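About Omis Property Management

Omis manages rental homes for owners who would prefer to have someone else take the phone calls. We look after single-family houses, duplexes and small apartment buildings, and at the moment that adds up to 883 homes. Most of our owners have one or two properties. A few have more, but the one-house owner is the customer we set the company up for and still the one we hear from most.

The company was started by Wajid Lashari, who had been renting out his late uncle's house from two states away and doing a poor job of it. He missed a lease renewal, paid twice for the same water heater and ended up moving back to deal with it. Neighbors on the same street asked him to keep an eye on their rentals too, and within a couple of years he was doing it full time. Wajid still runs the company and still signs every new management agreement himself.

We have 2 offices. The Sulov office is on the second floor over the old savings bank and handles leasing, accounting and anything to do with owners. The Baysal office is smaller and has the maintenance desk, the key room and the parking lot where the vans are kept. If you are dropping off keys, please take them to Baysal. Keys left at Sulov have to be driven across town and your move-out will not be logged until they get there.

What we do for owners

We advertise the home, show it, screen applicants, write the lease, collect the rent and pay it out to you by the tenth of the month. We walk through every home twice a year and send you a written report. The report is usually two pages. It lists what was checked, what needs attention soon and what can wait, and it goes to you whether or not we found anything.

Our fee is a percentage of rent collected, so if the home is sitting vacant you do not pay a management fee. There is a separate leasing fee when we place a new tenant. We do not add a markup to contractor invoices. You get a copy of the original bill with your monthly statement, and if you have a plumber or electrician you already like, tell us and we will call them first.

We ask owners to keep a small repair reserve on account. Anything under the limit in your agreement gets fixed without a call to you. Anything over it, we call - and if it is a burst pipe at 3 a.m. we shut the water off first and call second.

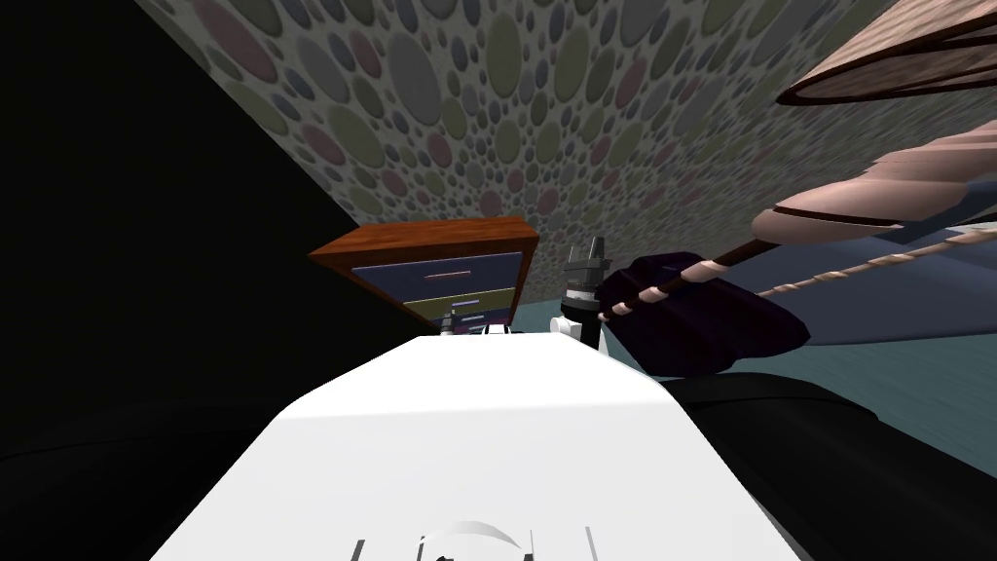 Owners also get a login to Kollix, our online account system, where statements, leases, inspection reports and tax forms are kept. Some of our owners would still like paper, and we mail those statements at no charge. Just let the Sulov office know which you want when you sign up.

What we do for tenants

Tenants pay rent and send in repair requests through Kollix as well, or by phone if they prefer. The maintenance desk is staffed from 7 a.m. to 6 p.m. and the after-hours line goes to a person on our own staff. No heat, no water, a gas smell or a door that will not lock are all treated as emergencies. For a gas smell, leave the house and call the gas company before you call us.

Security deposits are held in a separate account. After you move out we send an itemized list of any deductions with photos from your move-in and move-out inspections. Normal wear is not charged. Small nail holes from pictures are normal wear. Wall anchors for televisions are not, so please ask before you put one up.

Pets are up to the owner of each home, and the listing will say whether they are allowed. We charge one application fee per adult, and an application is good for 40 days if the first home you wanted goes to someone else.

Our staff and how we hire

Most of our property managers started on the maintenance desk. We think it is the best training for the job, as a person who has spent a winter answering calls about furnaces knows what to look for on a walk-through. Each manager has a set list of homes and keeps it, so you should be talking to the same person from one year to the next. When a manager does leave, Wajid calls the owners on that list.

We usually hire in May, ahead of the summer moves. Openings are posted at both offices.

We do not sell homes. If you decide to sell your rental we can give you the names of agents our other owners have used, and we will work around the showings if a tenant is still living there. We take no referral fee for this.

To talk about a property, call or stop by the Sulov office. It helps to bring the current lease if there is one, and the age of the roof and furnace if you know them.

Shares: 2

2 comments

Marlene T.
Had them for my mother's duplex since she moved in with us. Statements are clear and they did call me before replacing the dishwasher. Wish the parking in Sulov was better.

dkowal
Do you cover homes outside the city limits? Mine is on a well and septic and the last company wouldn't take it.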